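From: Afaf Saliba
To: floor-list
Date: June 18, 2022
Subject: Re: Hours after the Villitz line changes over

> We heard in May that the packing cells are going automatic. Can someone say what
> that does to the second shift? Seven of us are on it and we would like to know
> before we sign up for vacation weeks. Also, is the hand gripper work counted as
> training or as regular hours?

Regular hours. I asked Chidiac to put that in writing and it is now in the Ikard handbook, under pay.

For the second shift, nobody's hours drop before the changeover is signed off. After that, four of the seven stay on packing and three move to demonstration work, which means picking and placing parts with the hand-held gripper so the arms can be taught from it. We have 354 usable runs and the plan asks for 682, so there is work there for a good while.

It is a different kind of tired. Lifting goes down, standing stays the same, and your wrist does more than it used to. Britden has agreed to a break after every 17 runs – please take it.

The rest is by item, same order as the notice.

1. Vacation weeks. Sign up as usual. Weeks already approved will not be moved.

2. Demonstration room. White tape on the gray floor, table against the far wall. Bags can come in with you.

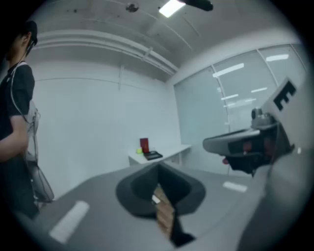 3. Pay grade. Still open. I will write again when I have an answer from Villitz.

Afaf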